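Can it do the dishes yet - notes, 2000 version (cut if Mudassar runs over)

Start with the question from Parveen's mum. "When does it do my kitchen?" Wait for laugh. Then: not this year, maybe the veg though.

Simulation first, kitchen bench. Two hands, a plate, a chopping board. Boring on purpose. Anum's point, veg is harder than bolts, every one a diffrent shape.

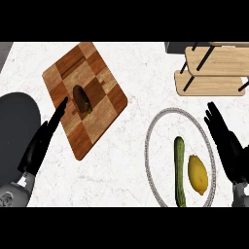 4 min read

Simulated cucumber never rolls under the fridge. Say that slowly. Lemon and cucumber side by side on the plate = the grip problem, one round one long. Dark one on the board is the one people ask about, keep moving.

Numbers: Ploven trial, 100 goes in sim, 80 good. Same task on a real bench, 35. Dont apologise for the 35.

Shop floor: Jawad's packing line at Gonum. Same bin, same colour lid, all day. Works fine. Homes arent like that.

Questions. If cost comes up, hand to Mabli.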